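Pasinlow sim set, student robotics club
README, revised in May by Sadao Murakami

Rendered frames from our two-arm simulator. Treat them with suspicion.

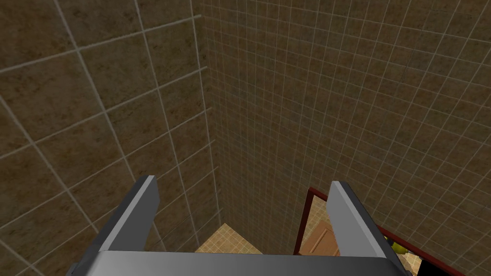 Gripper view, open fingers, tiled corner.

The tile texture repeats on every wall, at scales that don't match. I doubt anything trained on this will cope with a real kitchen.
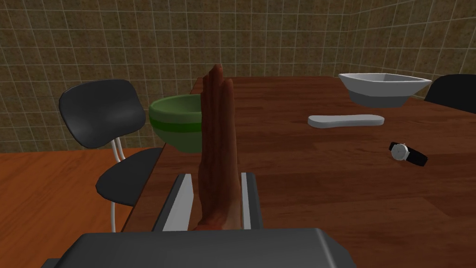 Labels were done by 3 students on a Monday – check them before you quote a score.

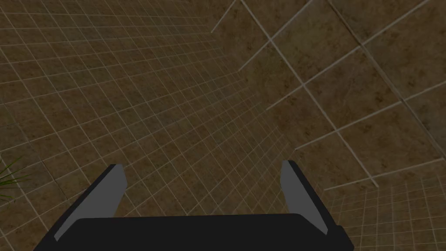 Known gaps: no depth, no force data, flat lighting.

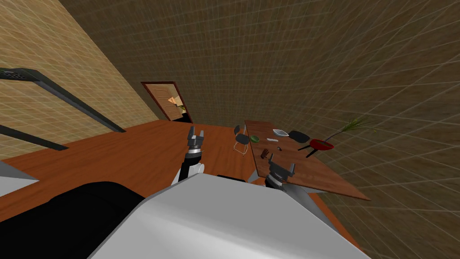 Episodes stop at 2000 steps, finished or not.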